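Section 6: Setting household rest periods

This section covers programming the Gollix household bell for shared mealtimes, evening prayers and individual quiet time. Complete the wall mounting and the first charge before you begin. Up to six rest periods can be stored for each day of the week. 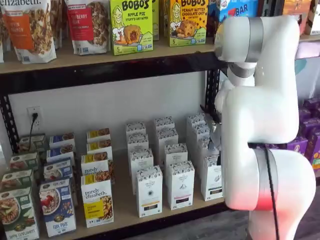
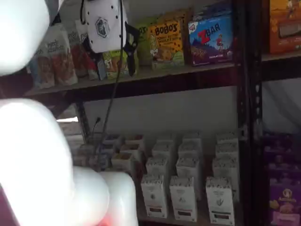

Packaged foods on two-tier shelving.

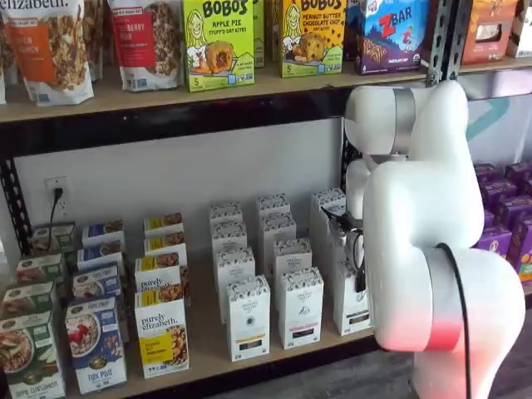
6.1 Entering the programming mode

1. Slide the power switch on the underside to ON. The display shows the time.
2. Hold SET until the colon stops flashing.
3. Turn the dial to the day required and press SET once.
4. Turn the dial to an empty period. Empty periods are marked with a dash.

Note: The bell leaves programming mode after 33 seconds without input. Unsaved entries are lost.

6.2 Assigning a period type

Each period must be assigned one of the following types.

GATHER: one strike at the start. Used for meals, family devotions or reading aloud.
APART: one soft strike at the start and two at the end. Used for time spent alone, including an adult's quiet time while children are in their rooms.
REST: no strike. The display dims and all other periods are held until it ends.

1. Turn the dial until the type appears.
2. Press SET, then enter the start time.
3. Press SET again and enter the length in minutes. The maximum is 200.
4. Hold SET until the display shows SAVED.

An APART period cannot overlap a GATHER period on the same day. If the times conflict, the display shows code 401 and the earlier entry is kept. Shorten or delete one of the two and save again.

6.3 Copying a day

To use Tuesday's programme on another day, select Tuesday, press COPY, turn the dial to the second day and press SET. Any periods already stored for the second day are overwritten.

6.4 Pairing a second bell

A second bell may be placed in a bedroom, shed or granny flat. Both units must have the same version of the Brenis firmware, shown on the start-up screen.

1. Place the two units in the same room and switch both on.
2. Press LINK on the first unit, then on the second.
3. Wait for the link symbol to stop flashing on both displays.
4. Move the second unit to its final position and press TEST.

Caution: Do not rely on the bell to supervise young children. It has no listening function and will not sound if a child leaves a room.

Caution: Do not mount the striker side facing a cot. Minimum clearances are listed in Section 2.

6.5 Suspending the programme

Press PAUSE once to skip the next period. Hold PAUSE to suspend all periods until the following morning. Stored entries are not affected.

Gollix Household Bell, User Guide | Vernholm Home Products | Contact support | Back to top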